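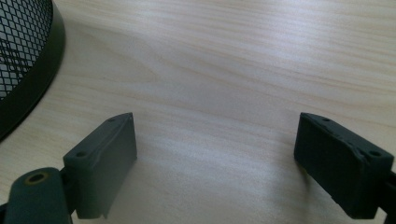
Support > Gurnar hand-held gripper > Set-up guide > Section 5

Search the guides Go

5. Fitting and checking the fingers

The Gurnar ships with the fingers packed separately. Fit both before you connect the handle to the recorder. You need the small hex key from the Celari tool pouch.

1. Turn the handle off and set it on a flat table.
2. Place the first finger against its bracket and line up the screw holes.
3. Start both screws by hand, then tighten each one a little at a time.
4. Repeat for the other finger.
5. Squeeze the trigger slowly and let it go. The fingers should meet along their full length and open again without sticking.

Note: Units sold before April came with the older Ristić fingers. These take the longer screws. Do not mix old and new fingers on one handle.

Caution: Stop when the screws are snug. Too much force will strip the threads, and stripped threads are not covered by the warranty.

Checking the camera view

1. Turn the handle on and wait for the steady green light.
2. Open the fingers all the way and point them down at the table.
3. Look at the preview. Both fingers should show in the lower half, one on each side, at close to the same height.
4. If one sits higher, loosen the camera clamp, turn it slightly and check again.
5. Record a clip of some 33 seconds, opening and closing the fingers as you go – the software uses it to set the zero point.

Glare on a shiny table is fine as long as the edges of the fingers stay clear. If they wash out, dim the lamp or move it to the side.

Spare fingers and screws can be ordered from the Wetville parts desk.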